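Kitchen Counter Arm Kits: Setup Tips and Notes on the Guvuvine Table-Clearing Package

Filed under: Kitchen, Tools and Equipment

The Guvuvine package is a software add-on for small counter-mounted arms with a two-finger gripper. It comes with a set of stored routines for clearing plates, cups and small items, and a simulator in which each routine can be run before the hardware is allowed near any dishes. The tips below come from setting it up for a home kitchen with one long counter and a sink at the right-hand end. Most of them apply to the Alano kit as well, which uses the same fingers and a slower wrist.

1. Measure the counter before ordering

The arm reaches 79 cm from the center of its base at full stretch. Useful reach is less than that. Past the last 20 cm the wrist can no longer point straight down, and the fingers come in at a slant. That is fine for a sponge and poor for a tumbler. Mark the full reach on the counter with masking tape, then mark a second line 20 cm inside it. Dishes go inside the second line.

Check the overhead clearance too. Wall cabinets hung low will stop the elbow joint on any lift that starts near the backsplash. If the cabinets cannot be avoided, set the elbow limit in the Guvuvine settings page under Workspace and accept slower lifts.

2. Clamp first, then level

The clamp supplied with the package fits countertops with a square front edge. For a rounded or beveled edge, use the Zirix bracket, sold separately. Tighten by hand, put a level on the base plate, correct with the shims, and tighten again with the key. A base that is out of level will show up as a steady sideways error that gets worse with distance. Recalibrating does not remove it.

Stone counters: put the rubber pad between clamp and stone on both faces. The top pad is in the box. The bottom pad has to be cut from the strip, which the manual mentions only in the parts list.

3. Run every routine in the simulator

The simulator is the best part of the package. It loads a counter surface, scatters dishes and other objects over it, and runs the selected routine at normal or quarter speed. Objects can be moved with the mouse between runs. Choose a surface close to your own, in color and in pattern. The plain white default gives results that are too good. A dark, veined stone is harder on edge detection, and a see-through cup on veined stone is harder again, with the pattern of the counter showing through the walls. 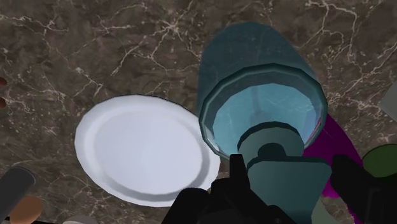

Simulator view, dark marble surface: gripper at a teal item in front of the see-through cup, white plate to the left.

For a first session, use this order:

Single plate, bare counter.
Single cup, standing.
Single cup, lying on its side.
Plate and cup with a hand's width between them.
Plate and cup touching.
Full clutter, with small items near the base.

Do not skip ahead to full clutter. When a routine fails there, the log lists the last grasp but gives no reason for it, and the cause has to be found by taking objects away one at a time. Save each layout under its own name. The program overwrites the unnamed layout on exit without asking.

4. Leave room for the fingers

Each finger needs clear space on the outside of whatever it is closing on. The manual deals with the width of the object and says little about what stands next to it. In practice the gap to the neighboring dish matters more. With two cups standing side by side and handles touching, the planner will either refuse the grasp or push one cup over to get at the other. Set things down with two fingers' width between them and the refusals mostly stop.

The same goes for plates. A plate is taken by the rim, so one part of the rim must be free. Turn the free part toward the base.

5. Set grip force by material

The default is one force for everything. Change it. There are 4 presets, and they are usable as follows:

Preset 1: plastic film, paper cups, soft fruit. Will drop a full mug.
Preset 2: thin glass, plastic tumblers, eggs in the shell.
Preset 3: stoneware, heavy glasses, plates up to dinner size.
Preset 4: pans and jars. Keep it away from glass.

Presets can be tied to an object class in the library. The library has 118 classes, and many of them will never be needed in a home kitchen. Hide the unused ones. A shorter list makes for faster matching and fewer odd results, such as a butter dish treated as a stapler.

6. Care of the fingertips

Wipe the pads with a damp cloth and a drop of dish soap after each session, then with clean water, then dry. Grease on the pads produces slow slips that look like a force problem. Do not use scouring powder or anything with citrus oil, which softens the pad material. Replacement pads from Vilela fit both this gripper and the Alano one and hold up better than the originals, but they are slightly thicker – rerun the finger-closing calibration after changing them.

The finger joints are not sealed. Keep them above the waterline. The package has a rinse routine, and it should stay switched off unless the sleeve is fitted.

7. Lighting

Under-cabinet strips aimed straight down put hard highlights on glazed plates, and the camera may read a highlight as an edge. Diffuse the strip with baking parchment taped over the cover (LED strips only). Morning sun across the counter causes the same trouble. Run the clearing routine in the evening, or pull the blind.

What to buy, what to leave

The basic package is enough for plates, bowls and cups. The cutlery extension is not worth having in its present state. It lifts spoons reliably, forks some of the time, and knives only when they lie alone. The surface pack for the simulator is worth the extra cost to anyone with a patterned countertop and of no use to anyone with a plain one.

Setup took one Thursday afternoon, including the drive for a longer clamp screw. Allow another evening for the simulator runs. Updates install over the network and reset the grip presets to default, so write the values down on paper and keep the paper with the clamp key.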